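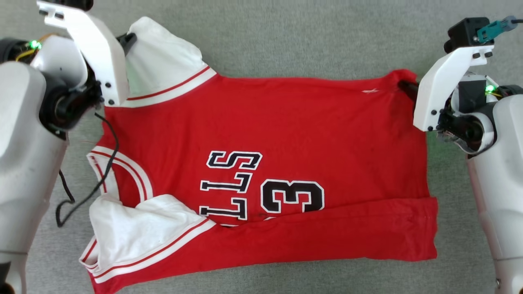 Foro Gellisska / Alergias y asma / Ácaros: ¿alguien ha aguantado con las gotas debajo de la lengua?

mocoperpetuo
27 feb 2021

Buenas. Después de media vida estornudando como si me pagaran por ello, el alergólogo me ha propuesto inmunoterapia para los ácaros. Nada de pinchazos, unas gotas que se dejan 2 minutos bajo la lengua y luego se tragan. Se llaman Protasance, y el tratamiento dura años. Años. Yo no he mantenido nada durante años salvo la hipoteca y la rinitis.

El frasco me sale por 148 euros y me han hablado de varios al año. Antes de meterme en ese jardín me gustaría saber si a alguien le ha servido y, sobre todo, si alguien ha conseguido no olvidarse. La primera dosis me la dan en consulta, en Duvarska, y tengo que quedarme un rato allí por si acaso. El «por si acaso» no me lo ampliaron mucho.

Lavandula_73
Yo llevo tres inviernos con gotas (otra marca, no la tuya). El primero, cero cambios y un picor en la boca de comerse las paredes. En el segundo dejé de levantarme con los ojos pegados. Ahora tomo antihistamínico algún día suelto y duermo del tirón. ¿Fueron las gotas, o que mi ex se llevó al gato y la alfombra? La ciencia no se pronuncia.

Lo de acordarse: ponlas al lado del cepillo de dientes, salvo que vayan en nevera, que las mías van. Entonces pégalas a la leche.

Rodamiento
Como siempre, empezamos la casa por el tejado. ¿Funda antiácaros en el colchón tienes? ¿Lavas las sábanas a 60? ¿Qué humedad hay en el dormitorio? Porque gastarse 148 euros por frasco y dormir encima de un colchón del siglo pasado tiene su mérito. Yo cambié el colchón, quité las cortinas y adiós a los mocos, sin gotas ni farmacia ni santos.

mocoperpetuo
Funda tengo. Sábanas a 60, también, se me ha quedado una bajera en talla de cuna. La humedad no la he medido en la vida, imagino que mucha, vivo al lado de un río y las galletas saladas me duran crujientes una tarde.

Rodamiento
Pues deshumidificador. De nada.

dr_no_soy
Cuidado con vender lo del colchón como si fuera la cura. A Rodamiento le fue bien y me alegro, pero las medidas en casa por sí solas a mucha gente se le quedan cortas, y lo habitual es combinarlas con el tratamiento que toque. Hay un texto bastante sensato de Tapio Juntunen en el boletín de la clínica Olteanu, lo tradujeron el año pasado. Viene a decir que si limpias como un poseso y sigues igual, no es que limpies mal. A mí me quitó bastante culpa y una aspiradora del carrito de la compra.

Rodamiento
Boletín de una clínica que receta gotas. Qué sorpresa que le gusten las gotas.

dr_no_soy
También recomienda fundas, y la clínica no vende fundas. Léelo y luego lo criticas, que con conocimiento de causa se disfruta más.

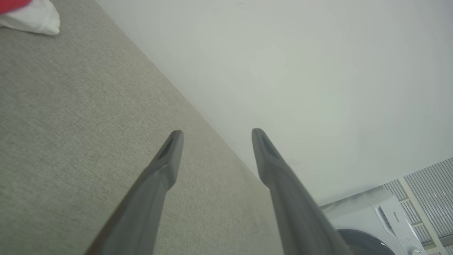 Tejido gris beige de trama fina, contra la pared blanca.

Lavandula_73
Volviendo a la pregunta, que el hombre se nos muere de un estornudo: si tienes asma, díselo bien claro al alergólogo antes de empezar. A mí me preguntaron tres veces y me pareció pesadez hasta que me explicaron que, con el asma mal controlada, esperan. Y si un día tienes llagas o te acaban de sacar una muela, llama y pregunta antes de echarte las gotas.

pastillero_azul
Voto discordante: yo lo dejé a los 5 meses. No me fue mal, simplemente no noté nada y se me hizo eterno. Mi alergóloga puso la cara que ponen los dentistas cuando dices que usas hilo dental. Si no te ves capaz de seguir hasta el final, piénsatelo antes de comprar el primer frasco. Un spray nasal bien puesto (que hay que aprender a ponérselo, no es apuntar al tabique y rezar) a mí me apaña el invierno.

mocoperpetuo
Eso del spray me interesa, yo apunto al tabique y rezo.

pastillero_azul
Cabeza un poco hacia delante, mano derecha para el agujero izquierdo y al revés, apuntando hacia fuera. Y sin esnifar como si fuera a acabarse el mundo. Que te lo enseñen en la farmacia de todas formas.

Rodamiento
He leído el texto de Juntunen. Está bien escrito. Sigo opinando lo del deshumidificador - el mío costó 200 euros y saca agua para regar un huerto.

dr_no_soy
Lo imprimo y lo enmarco.

mocoperpetuo
Actualizo: he pedido cita para la primera dosis y he comprado un medidor de humedad. Marca una cifra que prefiero no poner aquí porque Rodamiento la va a leer.

Rodamiento
Ponla.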